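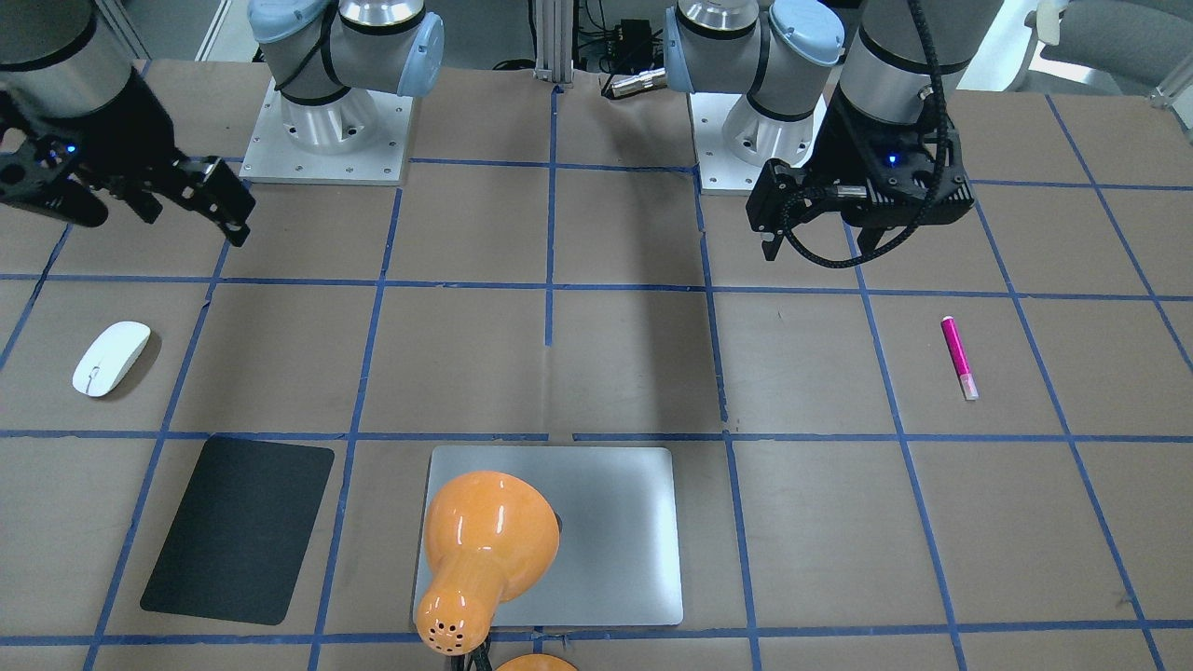
Tavstead has confirmed that the Hamdan wagon loses its six-cylinder diesel at the end of the model year. Orders for the current engine close in January, and the replacement is a 2.0-liter gas four with a belt-driven starter generator. Output drops slightly, but torque arrives 1000 rpm lower, so the seven-speed gearbox keeps its existing ratios. The change carries over to the service bay, where the new intake manifold has to come off before the injectors can be reached. Shops doing this for the first time should lay out the hardware in removal order. Label the position of each bolt as it comes out. The manifold bolts come in two lengths that are easy to confuse, and a long bolt in a short hole will bottom out before it clamps.

Towing capacity is unchanged with the factory hitch. The optional Ellano air suspension stays on the list for the rear axle only. Curb weight falls by nearly 17 pounds, most of it from the front end, and Tavstead has fitted softer front springs to suit. Springs from the diesel car will bolt in but should not be used — ride height ends up outside the alignment range.

Nadine Hourani drove a preproduction car for us and reports a firm brake pedal and some belt noise on cold restarts. Jhonatan Valderrama is collecting part numbers for the accessory drive, including the Cakano tensioner, and will post the list in the members' area. Owners keeping the diesel can still order filters and glow plugs through the usual dealer channel.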